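The Arboleda is a round white table, and we have been selling it since before anyone in the showroom could agree on where it should go. It went in the middle. Things have been landing on it ever since.

## Arboleda round table, white

**Order code:** 1034
**Made by:** Tendmont
**Finish:** white, no other colours, please stop asking
**Delivery:** 40 pounds, kerbside, which means the kerb

A round table has no head, so meetings at it go on slightly longer. It also has no corners, and your hips will thank you by the second week. The top is plain and pale, so a black cable left on it can be found at once by whoever comes looking. A white bottle takes a little more effort.

It suits open-plan floors, shared workrooms and any spot where people put down a cup on the way to somewhere else. We have yet to find a way of stopping them.

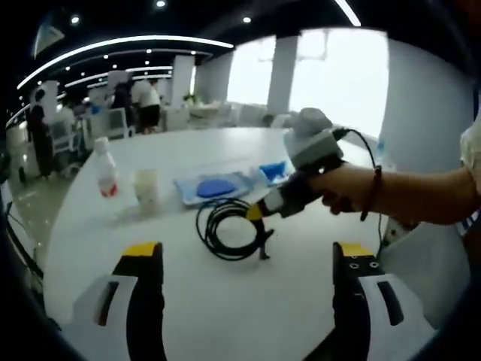
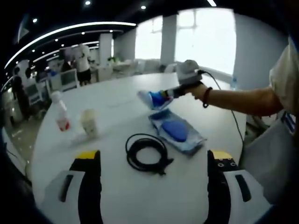
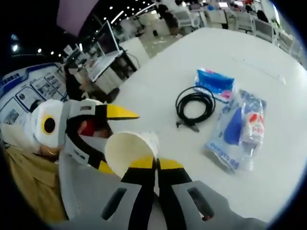

*The white table in use, coiled black cable included in every view but not in the price.*

### Looking after it

Wipe with a damp sponge and a drop of washing-up liquid. Tea comes off if you get to it the same afternoon. Ballpoint is a longer conversation. Don't use scouring powder, and don't drag it by the rim; it takes 2 people to move it properly, one of whom should be walking forwards.

### What customers say

"Ordered it for four of us. Seven turn up now." Salma Lamrani, Grosonow

### Returns

Send it back within 94 days if it doesn't suit. Keep the box. We know you won't keep the box, so ring us and we'll post you another one, flat, for the price of the stamps.

Goes well with the Produm stool, also white, also round.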